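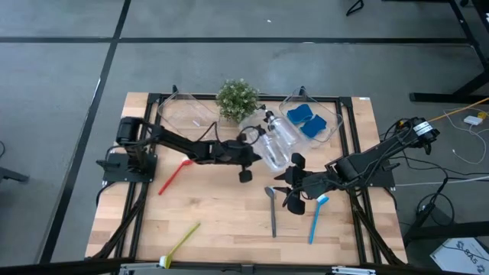 1. Table top and what is kept on it

Wooden top: no splinters found along the edge by hand. Pass.
Spray bottle with white trigger: must carry a label with the content and the filling date. Comment: please check every bottle, also the ones which are only for water.
Blue sponges: kept in their own clear container, good. Change them every 30 days. Last change written in the book is 19th May.
Plastic spoons: they should not lie on the bare wood between uses. Put them in a container with the bowls up. Comment: same remark as in the Mornora kitchen.
Plant: allowed, but no watering over the table.

2. Frame, edges and seating

Frame bolts: tightened with the Famska key, none turned more than a little. Pass.
Black frame at the table border: wipe also the inner corner, crumbs collect there.
Anyone sitting close to the table: sleeves and hood strings must be kept away from the utensils. Comment: I ask for one more hook by the door, for jackets.
Floor: carpet tiles flat, no lifted corner where I walked. Pass.

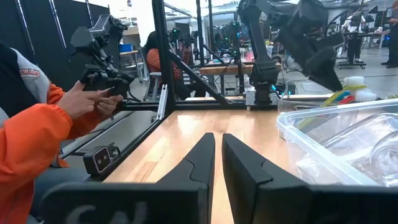

3. Clear plastic bin and utensils

Bin walls: look against the ceiling light for fine cracks, first at the corners. I found none. Pass.
Rim: run a finger along it, it must be smooth. Pass.
Load: the Sorensen sheet permits 1000 grams when the bin is carried by the rim. Comment: I think this sheet is for the older model, order number 3813. Please confirm before September.
Utensils: handles with slots are difficult to clean. Use the narrow brush and rinse from both sides. To be repeated.
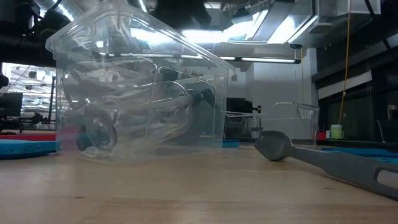
Rarnmont: We have the same slot problem with our serving spoons, and the narrow brush loses its hairs very fast. A pipe cleaner is better, but throw it away after each use. For the bin I would not trust the sheet at all until you have the right one.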